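Reading time: 2 min

Fendlow brings small electric pot for one-person kitchens

Apr 8, 2021

Fendlow, the maker of compact kitchen goods, announces today that its small cooking pot, the Nuvon, is available in all shops of the Camacho chain and in the Camacho online store. The pot is made for people who cook for one or two and who have little place on the worktop.

The idea came from letters of our customers. Many wrote to us that they take out a large saucepan every morning only for boiling one egg, and then they must wash it and put it back. In February we asked 2664 households which dish they prepare most often at home. Eggs were in the first place, before soup and noodles.
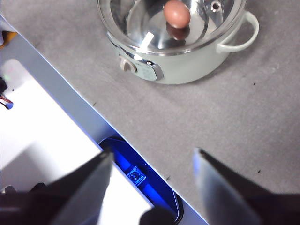
The Nuvon in mint green, with a brown egg at the opening.

The pot has a stainless-steel interior, which is easy to wipe after use. The control knob is on the front, so it can be reached also when the pot stands close to the wall. At the side there is a loop handle, wide enough for the whole hand. We kept the outside smooth and matt and in a quiet colour, as customers told us that the pot stays on the table all day.

With every pot comes a booklet with simple recipes, written together with the cooking school Dikico. It explains soft and hard eggs, porridge, rice and a vegetable soup for two persons. The booklet can also be asked for separately, free of charge, at the service desk of any Camacho shop.

The first delivery is 3428 pieces. A second one will follow when these are sold. The guarantee is 3 years, and spare parts can be ordered directly from Fendlow.

Comments (3)

eggs_at_seven: Does it come in other colours? Mint does not go with my kitchen.

Pottery Lane: Bought one for my mother, she likes the handle very much.

tinyflat: Is the booklet also available as a download? The nearest Camacho is far from me.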